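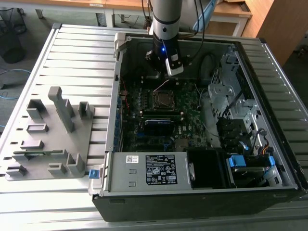

A desktop computer lying on its side with the side panel off. The green board in the middle is the motherboard.

What's Inside a Desktop Computer?

A desktop computer looks like a plain box from the outside. Take off one side and you will find a lot of parts, and each one has its own job.

The biggest flat part is the motherboard. It is a circuit board, and nearly everything else plugs into it. Thin lines of copper run through the board and carry signals from one part to the next. You can think of them as streets, with the parts as the houses.

The silver box is the power supply. Electricity from a wall socket is too strong for the small parts, so the power supply changes it to a lower voltage. The coloured wires carry that power around. Never open a power supply, even if it is unplugged. It can hold a dangerous charge for a long time.

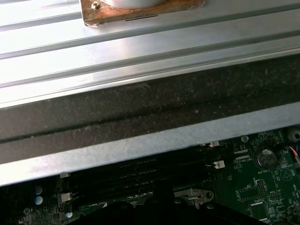 Kulsoom Hayat wrote to ask why her computer at home is so dusty inside when she always keeps the lid shut. The answer is the fan. A computer gets warm when it works, so a fan moves air through the case, and dust comes in with the air. An adult can clean it out with the power off and the cord unplugged.

The case is mostly metal. It holds the parts still and protects them from knocks. There are holes and slots in the metal as well. Some let air through, and others are there for screws.

Inside the case you may find a drive cage – a metal frame where the storage drives go. 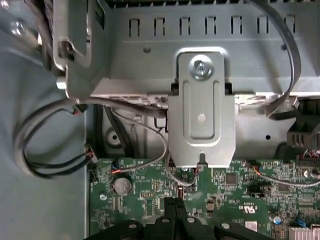

A storage drive keeps your files when the computer is turned off. Your drawings, games and photos are all saved there. A drive that holds 2000 gigabytes has room for a very large number of photos.

Memory is different. It holds only what the computer is using right now, and it forgets everything when the power goes off. That is why you should save your homework before you shut down.

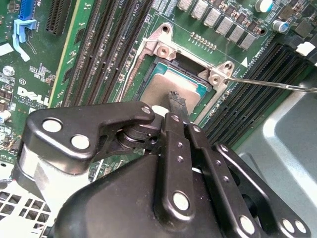
The processor is the part that follows instructions. It adds, compares and moves numbers, and it does this billions of times a second. People often call it the brain of the computer, although it can't think the way you do. It sits in a socket, and a silver metal frame goes around it with screw holes at the corner tabs. The long black slots on both sides of the socket are for memory. They are close by so that signals don't have far to travel.

Words to know

Circuit board: a flat board that joins electronic parts together.
Processor: the part that carries out instructions.
Socket: the place on the motherboard where the processor fits.
Voltage: a measure of the push that makes electricity flow.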